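Yoon-hee Ma keeps the kettle on all day Monday, which is when people bring her their dead computers. Her repair bench, Cillen, sits in the back half of a former shoe store, and by 10 in the morning there were already 4 people waiting when I came by to talk to her about old machines and why she loves them so much.

"I get so excited when somebody walks in with a tower," she said, clearing a chair for me. "A laptop, fine, I'll do my best. But a tower! You take the side off and everything has its place. You can learn the whole thing in an afternoon."

She learned it from her uncle, who ran the office machines at a shipping company called Skurley and brought the retired ones home in the trunk of his car. She was nine. By high school she was building computers for classmates and charging them in lunch money. 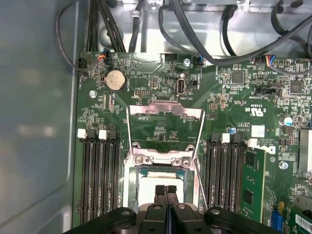

"My uncle had one rule, and it was to read the manual first," Ma said. "I hated that. I wanted to grab a screwdriver. But he'd sit there with his tea and wait until I could tell him which connector was which. I still have some of those manuals – the pages are falling out, and I love them."

She has kept a paper logbook since opening, and last year she entered 104 desktops. Most went back to their owners. The rest she rebuilt and passed along to families through Wistora, a neighborhood swap that meets in June in the library parking lot. The best part of that day, she told me, is watching kids argue over which one has the nicest case.

Kane Whitelaw got his that way. He writes radio plays and had been working on a phone with a cracked screen. "I've written 400 pages on that thing," he told me, grinning. "The fan sounds like a small airplane and I wouldn't trade it. I brought it back once for more memory, and she made me put it in myself. My hands were shaking!"

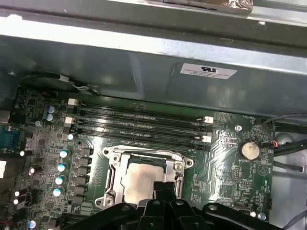
The processor socket and memory slots on a desktop motherboard.

Making people do it themselves is a big part of how Ma works. She will happily spend an hour showing someone how to seat a memory stick, and she charges the same as if she had done it alone in 2 minutes. I asked if that was any way to run a business.

"Probably not a great one," she said, laughing. "But they come back and tell me what they fixed next. One woman did her sister's computer over the phone, in another state. I was so proud I told everybody in line."

Next she wants to start an evening class, with a big table and enough old towers for everyone to take one apart. She already has the name, Ha, after the sound people make when the thing finally turns on. She also has a stack of donated cases blocking the back door, and when I left she was on her knees beside it, looking for one with a working power switch.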